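ピッキングロボットの「お作法」、改訂版が公開　ペンダントの置き場所にまるごと1章

2025年11月6日

業界有志の集まりであるソルコラ協議会が、ばら積みピッキング作業セルの運用指針を改訂し、公開した。前の版が出たのは6月で、現場がようやく読み終えたところへ次が届いた格好だ。条項は全部で128。うち13がケーブルの扱いに割かれている。アームの性能に触れた条項は2つしかない。

指針をまとめるにあたり、協議会は加盟各社から寄せられたヒヤリハット報告2852件に目を通した。華々しい暴走事故を期待して読むと肩すかしを食う。多いのは、配線の引っかかり、箱のずれ、そして操作ペンダントが見つからないという訴えである。最先端の自動化も、困りごとの中身は引っ越し当日の居間とあまり変わらない。

箱の中身についても注文がついた。同じ形の部品だけで試して「何でもつかめます」と胸を張る慣行を改め、球形のもの、平たいもの、細長いもの、透明なものを混ぜて試すよう求めている。野球のボールとおもちゃのブロックが同じ金属の箱に転がっていても、遊んでいるわけではないと上司に説明できる根拠が、これで文書になった。
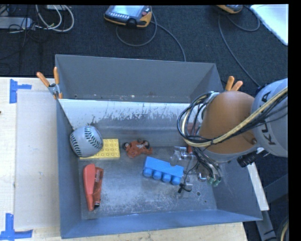 現場が気にする3つの変更点

一、箱の固定。クランプで留める場合は左右両側とし、始業時に手で揺すって確かめる。「見た目で大丈夫そう」は確認に数えない。

二、ケーブル。アームに沿わせた配線は一定の間隔で束ね、可動範囲の端まで低速で動かして余裕を見る。輪になった余りの長さも記録する。

三、ペンダント。定位置を決め、床は定位置と認めない。この一文には意見公募で最も多くの異論が集まったが、原案のまま残った。

早速対応を表明したのは装置販売のムケノで、ペンダント用の壁掛け金具を発売するという。一方、メディナ物流センターは、すでに床にテープで定位置を描いてしまったとして、解釈の確認を求めている。協議会の回答は次の会合のあとになる。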